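When the arm lets go

I've been trying to get Oriana Carrasco to sit still for an interview since September, and when she finally did, she'd brought biscuits and a list of everything that had broken. (I hadn't asked for the list. I was delighted with the list.)

Oriana looks after the test-tube bench at Sillstead, a small lab where a robot arm spends its days lifting glass tubes and putting them in a rack. It sounds simple, and for months it mostly was. Then it started dropping them.

"Clear glass, white rack, white table," she said, counting on her fingers. "I'd have picked different colours if anyone had asked me! You squint at it and you can't find the rims yourself, and you've got eyes."

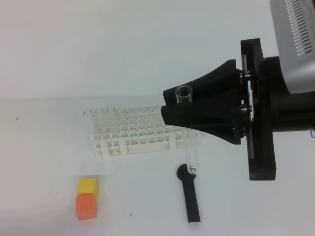
The week of the drops

The first tube went on a Monday, and by the end of that week they'd lost seven. Everyone blamed the vision software, Oriana included, and her colleague Gillespie Crichton spent days fiddling with the lamps. No change at all.

"Gillespie was so sure it was glare," she told me, laughing. "He had a bedsheet up at one point. A bedsheet!"

What they found in the end was duller and a bit more worrying. The grip force had been set to 60 per cent when the arm was installed, and a software update had quietly put it back to the factory 50. On most tubes you'd never notice. On a slightly narrow one, the fingers closed, the arm lifted, and the glass slid out on the way across.

It was a line in the log that gave it away, line 738, which Oriana can still recite and did, twice. She's had it printed on a mug.

I wanted to know about the glass, as I'm the sort of person who'd have gone in barefoot. She went serious for a moment. One tube had broken right by the bench while Gillespie was reaching over to straighten the rack, and he got a nick on the thumb. Nothing dreadful, a plaster and a form, but he shouldn't have been able to reach in with the arm still live.

"That bothered me far more than the tubes did," she said. "We'd all got used to leaning in. The arm's slow, it's polite, you forget it's there."
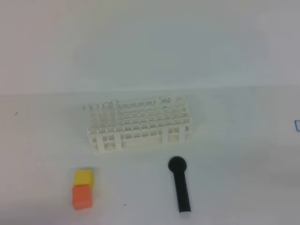
So what happens now if a tube slips?

The arm stops where it is and stays stopped until a person has cleared up and pressed reset. Oriana also has it check the grip setting every morning before the first lift, and it won't start if the number has changed.

She's wary of calling it fixed. There's another update due after Christmas, and she plans to be standing there when it goes in, with the biscuits.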